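Ciltetti Upholstered Bed Review: Three Months With the Gray Headboard Model

Home > Bedroom > Beds and Headboards

We bought the Ciltetti in May to replace a metal bed that squeaked. The old one was fine for sleeping but useless for anything else, as there was nothing to lean on and pillows kept dropping down behind it. The main thing we wanted was a padded headboard. The second thing was a wide, firm surface, because in our house the bed is also where the laundry gets folded.

Delivery and assembly

Ours came from Jerkovley in two boxes. The headboard box is the heavy one and needs two people on the stairs. The hardware is a single bag of 24 bolts with washers and one hex key. I would use your own hex key if you have one. The one supplied is soft and started to round off before I had finished the side rails.

The instructions are drawings only. Step 6 shows the center support facing the wrong way, or at least it did in our copy. If the slats will not sit level, turn the support around. Assembly took us one evening.

The headboard

The cover is a dark gray fabric over padding. It is firm at first and has softened a little where we lean on it to read. Dark gray was the right choice for us against cream walls. It does show lint. Pink fleece is the worst for this, and I go over the headboard with a lint roller every week or so.

It is low enough that it does not block the window, which was a concern when we measured the room.
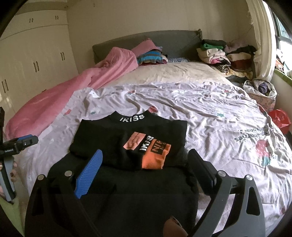
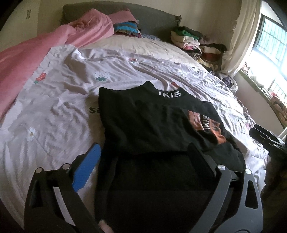 Mizanur Jayawardena
Staff Reviewer, Home and Bedroom

Using it on laundry day

I fold on the bed, with finished piles up by the headboard and shirts laid flat toward the foot. The headboard helps more than I expected. Stacks can be pushed right up against the padding and they stay upright, even a tall mixed pile of tops and sweaters. On the metal bed the back of the pile always slid through the bars.

The mattress is not included. We use a medium-firm Liyanage, and T-shirts fold well enough on it if you pull the sheet tight first. On a loose sheet the sleeves drag. Bags go on the floor at the window side.

Height is good for standing work. I am fairly tall and can fold for 20 minutes before my back notices. My brother-in-law Prasanna is shorter and found it comfortable for longer than that.

Noise and movement

No squeaks so far. I tightened the side rail bolts once, after the first month, and two of them took a quarter turn. The headboard moves slightly if you drop back against it hard. Setting the bed closer to the wall fixed most of that.

What I did not like

The headboard cover does not come off for washing. The care card says to blot with a damp cloth, and that worked on a tea spill, though I had to do it twice. There is no storage underneath worth mentioning. Also, the black plastic feet mark a light floor, so put felt pads on before you move the bed into place.

Price

We paid 400 without the mattress. The Marnamdale bed we looked at has a taller headboard with buttons and costs more. I did not like the buttons, which collect dust.

Rating: 4 out of 5

Updated 7/27/24 to add the note on tightening the rail bolts.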